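Unit 4 handout: Budgeting for a general-purpose robot
Course notes, Planning and Purchasing for Automation
Instructor: Maite Marín

Read this before the July session and bring your draft budget. Most drafts I see have one large number at the top, a small number for training, and a line called "misc." That is a wish with a dollar sign on it. We are going to take it apart.

1. The quote is for the robot, and you are buying a task

The case for this unit is Haltthorpe, a visitor center that wants a humanoid to tidy a lounge: bottles off tables, trash in bins, chairs left alone. The vendor, Quintero, quoted a monthly lease and showed a short video. I have nothing against short videos. They are short for a reason, though, and your job as the buyer is to ask what the other hours looked like.

Write your task as a sentence with a verb, an object, a place and a pass mark. "Helps with cleaning" fails. "Picks up a half-liter bottle from the lounge table and puts it in the correct bin, unattended, 57 times in a row" can be priced, tested and put in a contract. If the vendor will not discuss a pass mark, write that down too.

2. Hands, gloves and other things that wear

The hand is where I would look first for money that is missing from a quote. It touches everything, it has many small joints, and it will be the part that meets the edge of the table. Look closely at any hand you are offered: rubber fingertips, metal plates at the joints, fabric over the back, a ribbed cuff at the wrist. Ask for a separate price on every one of those, and ask which of them your own staff may change.

For the exercise, use $25 per fingertip and $499 for a glove and cuff set. Then ask the question the quote does not answer, namely how many sets per year. "It depends on use" is a fair reply only if it comes with a table.
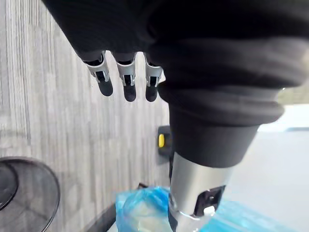 3. Test with your objects, in your room

A thin plastic bottle is a harder purchase decision than it looks. It crushes, it slips, and full and empty bottles need different handling. A demo with a stiff foam block tells you very little about it. Bring your own bottles, with the labels on, and run them over your own floor and beside your own furniture.

Begoñe Escobar, who ran the Drillodthorpe purchase and will visit our class, asks for the failures log before she asks for the price. Copy her. Also ask who was in the room during the test. A technician with a laptop is labor, and labor belongs in your budget – every hour of it.
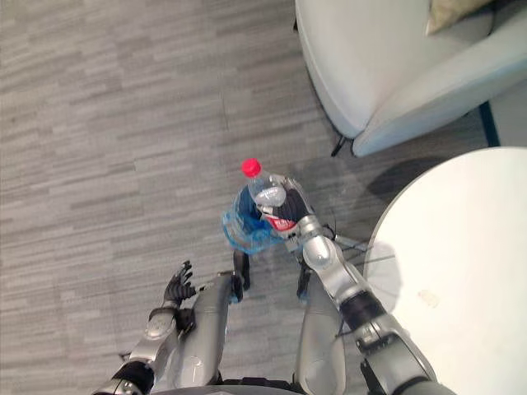 Fig. 2. Bottle held in the right hand, left hand open.

4. The room costs money too

Quotes tend to treat the building as free. Walk the route with a tape measure and list what would have to move, what would have to be bought, and what staff would have to stop doing. At Haltthorpe the first draft had zero dollars for this. The second had $671, and I still think it was low.

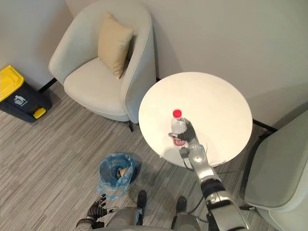 Site changes are the line that students defend worst in class, so practice. Start with the furniture and the bins, and decide for each piece whether you will keep it, move it or replace it. A round table set between two armchairs leaves limited ways to approach a bottle standing on it, and a bin with a foot pedal asks for a different motion than an open wastebasket with a bag in it. Each of those is either a skill you pay the vendor to deliver or a piece of furniture you swap. Price both and show me the two totals side by side.

5. Compare with something dull

Your budget must include one alternative that has no robot in it. For Haltthorpe, use extra cleaning hours or the Gollo cart. I do not mind which option wins, but I will mark down any comparison where the robot's supervision time has been left out.

To hand in

– Task sentence with pass mark
– Wear parts list with yearly cost
– Site changes, both totals
– The alternative, on one page
– Three questions for the vendor that could change your mind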